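Checkliste Notfunk-Bereitschaft mit Kommentaren
Funkgruppe Botutura, Durchgang vom 2025-08-19
Geprüft von: Gisela Wiegand und Hiếu Kiều
Kommentare: Gisela Wiegand

Bevor die Häkchen kommen, ein dickes Lob! So gut vorbereitet waren wir noch nie in einen Durchgang gegangen. Die Handfunkgeräte lagen nach Nummern sortiert, das Logbuch war nachgeführt, und die neue Rufliste hing schon an der Tür. Beim Hochwasseralarm im April hatten wir noch zwanzig Minuten nach einem Antennenadapter gesucht.

1. Relais und Leitstelle

1.1 Relais erreichbar, Rufton sauber: in Ordnung
Verständigung bis zur alten Ziegelei ohne Rauschen. Lungile war mit dem Fahrrad draußen und hat von jedem Haltepunkt aus gerufen – alle Rufe kamen an!

1.2 Notstromumschaltung: in Ordnung
Netz weggenommen, Puffer übernimmt, keine Unterbrechung im Funkverkehr. Genau so wollen wir das.

1.3 Batterien der Leitstelle, Sichtprüfung und Pole: Mangel, leicht
Pol an Batterie zwei angelaufen. Gereinigt und gefettet, beim nächsten Mal bitte noch einmal hinschauen.

1.4 Logbuch auf Papier, Stifte, Uhr: in Ordnung
Die Wanduhr ist von 1970 und geht genauer als mein Telefon.
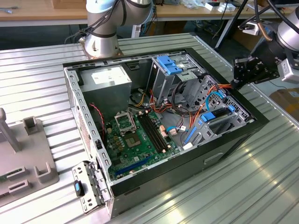
2. Handfunkgeräte

2.1 Geräte vollzählig: in Ordnung
Gerät 7 ist an Fidelina Paucar ausgeliehen und im Heft eingetragen.

2.2 Akkus geladen, Kontakte sauber: in Ordnung, mit Hinweis
Die Puredon-Akkus halten erstaunlich lange durch, ich bin wirklich begeistert. Zwei ältere fallen unter Last schnell ab und bekommen einen roten Punkt. Rote Punkte nur noch zum Üben verwenden!

2.3 Antennen fest, Gummi ohne Risse: Mangel
Gerät 3 hat einen Riss am Fuß. Ersatz ist bestellt, bis dahin bleibt es im Schrank.

2.4 Kanalbelegung auf allen Geräten gleich: in Ordnung
Hiếu hat jedes Gerät einzeln durchgeschaltet. Kanal 4 heißt jetzt überall »Sammelpunkt«, vorher gab es drei verschiedene Namen dafür (wer denkt sich so etwas aus?).

3. Fahrzeug

3.1 Mobilgerät fest verschraubt, Mikrofonhalter: in Ordnung

3.2 Teleskopmast, Abspannseile, Heringe: Mangel
Ein Seil ist ausgefranst. Wir haben 50 Meter Reserveleine auf der Rolle, Nanami Shimada schneidet das neue Stück zu und spleißt es gleich. Wer zuschauen möchte, kommt dazu, sie erklärt das ganz wunderbar.

3.3 Stromerzeuger Ikeda, Probelauf unter Last: in Ordnung
Beim zweiten Zug angesprungen. Ölstand knapp über der unteren Marke, nachgefüllt. Betriebsstundenzähler steht auf 900, damit ist die große Wartung fällig. Termin bitte mit Hiếu abstimmen.

3.4 Kraftstoffkanister, Deckel, Beschriftung: in Ordnung

3.5 Warnwesten, Stirnlampen, Absperrband: in Ordnung
Eine Stirnlampe ohne Batterien. Ist erledigt.

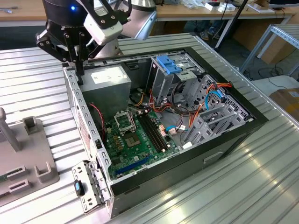

4. Abläufe und Menschen

4.1 Rufliste aktuell: in Ordnung
Alle angerufen, alle haben abgenommen oder binnen einer Stunde zurückgerufen. Großartig!

4.2 Rufnamen und Buchstabiertafel bekannt: in Ordnung, mit Hinweis
Die Neuen sind schon sehr sicher. Bitte trotzdem langsamer sprechen und nach der Sprechtaste eine kurze Pause lassen, sonst fehlt die erste Silbe.

4.3 Meldeweg zur Gemeinde: offen
Der Vordruck liegt vor, die Durchwahl fehlt noch. Ich hake nach.

4.4 Kasse für Verbrauchsmaterial: in Ordnung
Von den 4000 Euro aus der Sammlung ist das meiste noch da. Davon gehen die Antenne für Gerät 3 und zwei neue Taschen von Gistier ab.

Offene Punkte bis zum nächsten Durchgang
Antennenwechsel Gerät 3 – Lungile
Abspannseil – Nanami
Wartung Stromerzeuger – Hiếu
Durchwahl Gemeinde – Gisela

Gesamtergebnis: einsatzbereit, Gerät 3 ausgenommen.
Das Blatt bitte nach dem Lesen abzeichnen und zurück in den grünen Ordner.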